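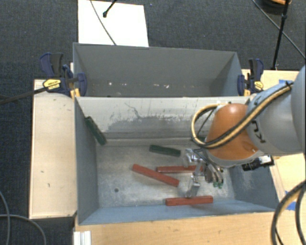
Notebook, crawler for market listings

January, 16:40 — by Cheng

Second run on the Starnlow copy of the drug market pages. From 2,000 adverts the parser kept nearly 1,000. Vendor names match in 225 cases with the Verstead forum list, but 21 of them differ only by a capital letter — I must check these by hand.

The date field is still wrong when the page is in German. Norndale asks for the hash of every saved page, so I write it now to the log before parsing.

To do: run again with the new date rule.

2 comments · 0 shares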